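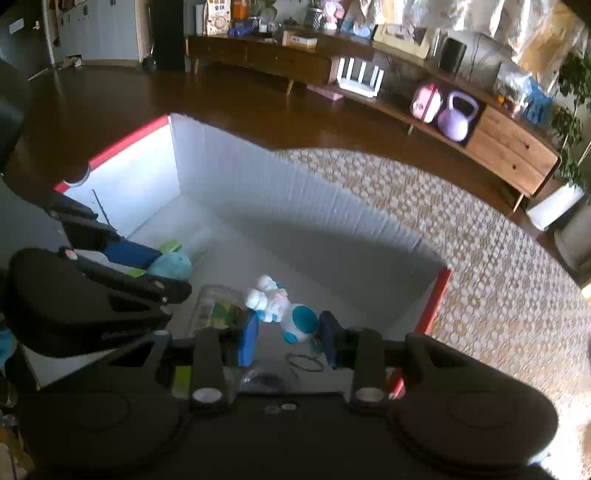
I'd been at Bhavana Kandasamy's place for most of the morning before I understood why everyone was so jumpy about toys. Small, soft ones especially. You'd think a cuddly thing in a box would be the easy bit, and so did I!

The trouble started in February, on the toy job at Akenine. They use hand-held grippers, one in each fist, and you pick things out of a box as if you had very clumsy new fingers. Zeeshan Rind was on his 134th pick when the right jaw closed and simply kept closing. He let go of the trigger - nothing. The seam of a plush rabbit gave way, and when he reached in with his free hand to rescue it, the jaw got his thumb instead.

"It wasn't agony," he told me, "but I said a word my mum wouldn't like."

He had a black nail for weeks. Tuncay Coşkun, who looks after the hardware, stripped the thing down that night and found a return spring sitting off its peg. It had been refitted after a clean, and the checklist (all 15 lines of it) didn't mention springs anywhere. He went through the other grippers too, and two more were on their way to doing the same.

Now there's a squeeze test on a bit of foam before every session, and bare hands stay out of the box until both grippers are down. I had a go myself. I dropped the first toy nine times, and Bhavana very kindly made tea.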